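Parts Bench Walkaround, Powell bldg, Room 102
Mon 8 October
Checked by: Vimala Rao
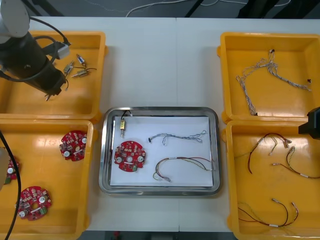 Bench 25. Yellow bins either side, steel tray in center.

1. Table surface clean, no sharp edges
OK. White top wipes down fine. Histex wipes nearly out, reorder.

2. Bins seated flat, not hanging over edge
OK. Four bins, two per side. Leave them like that.

3. One part type per bin
OK on the two I checked. Solenoids top left, red round boards bottom left. Do not mix, we had that in June and it took all afternoon to sort.

4. Solenoid leads
COMMENT. Leads are thin. Pick up by the body, not the wire. Look for nicks before they go out to Arnby.

5. Circuit boards handled by edges
COMMENT. Boards lying loose in the bin. Want dividers or foam. Asked Cirklow for a price on 300 foam sheets, no answer yet.

6. Tray
OK. Rim smooth, ran a glove around it. White paper flat on the bottom. Change paper if it gets torn or greasy.

7. Floor / trip hazards
FAIL. Loose white cables across the floor on far side of table. Need cable cover or tape down. Work order 81 is in, please dont close it until someone walks it.

8. Cables at the bins
COMMENT. Black cable curving down the side of bottom left bin. Keep clear when reaching in for boards.

9. Wrist straps tested
Not done, tester is out for calibraton. Do at recheck.

Recheck items 5, 7 and 9 before next kit run. VR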